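Two weeks with the Tesum hand grippers

I rented the Tesum kit in November from Festbridge, after a month of going back and forth on whether to buy. Price to own is $1,424. The rental was $400, and they take that off if you keep it.

What you get is a pair of grippers you hold in your hands, a head camera, a charger and a login for the upload service. You do a chore with the grippers, the camera records it, and the clips go toward training a robot arm.

Setup took me most of an evening. The printed guide skips the part where you register each marker cube to its own gripper, and I had left and right swapped the first time. Support answered the next morning and the fix was easy.

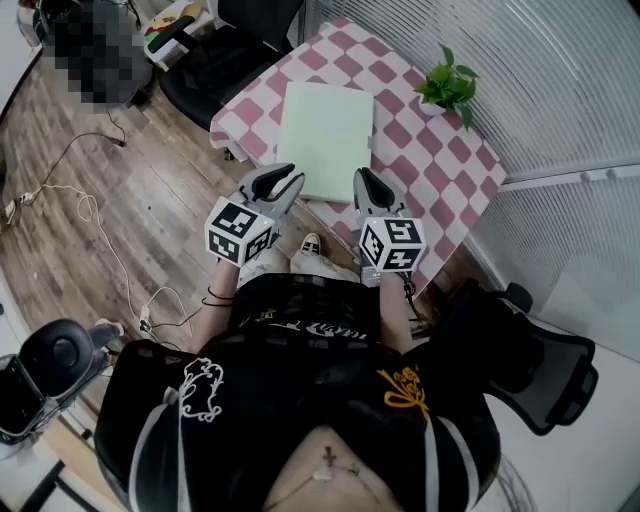
Comfort

The grippers are fine for short stretches. After an hour my thumbs were sore, and I started taking breaks between batches. The black rubbery fingers hold flat things better than I expected – thin cardboard was the only real trouble.

Software

I uploaded 600 clips and 2 were rejected, both for a cube turned away from the camera. The upload page is slow in the evening. I'd like a way to delete a bad take before it goes up, and for now there isn't one.

Grallmont sells a similar set with a longer warranty, but I haven't tried it. I'm keeping the Tesum for now and will post again once the arm is running.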